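When Lorraine Rowbotham talks about her lab in Stonport, she has a way of circling back to her grandmother's kitchen, where every spoon had a hook and every hook had a name (the names were in Welsh, and she can still recite most of them). It's a roundabout path into robotics, but give her a minute and you see why she takes it. Her group's method, Tadon, is about teaching a pair of robot arms to tidy up and hand things over by learning from people who steer the arms through the job, again and again, until the habit sinks in.

The trick, if you want to call it that, came from Chaiwat Intarasuk, who got tired of throwing away the fumbled tries. Most groups keep their clean runs and toss the rest. He went back through a whole December of recordings and marked the moment in each bad one where the person steering had begun to put things right, and then he trained on those moments too. It was slow, squinting work, and he says he drank a great deal of tea.
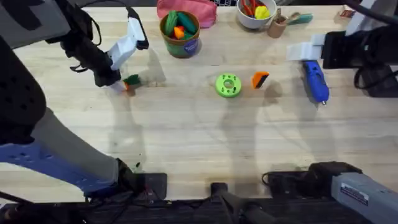 So why bother with toys and kitchen odds and ends?
Because their shapes are so different from one another, and a grip that suits a round thing may be hopeless on a wedge or a handle, so the arms can't get by on one memorized motion.

The full collection came to 3320 runs, of which roughly 1000 had a stumble somewhere in them. With the stumbles left in, the arms got better at trying again after a missed grasp, though Prapai Paisan, who ran the tests, is quick to tell you they still dither over soft things and will sometimes both reach for the same item, like two polite people at a door. She's working on that now, with a small timing signal passed between the arms, and she would rather not promise anything before spring.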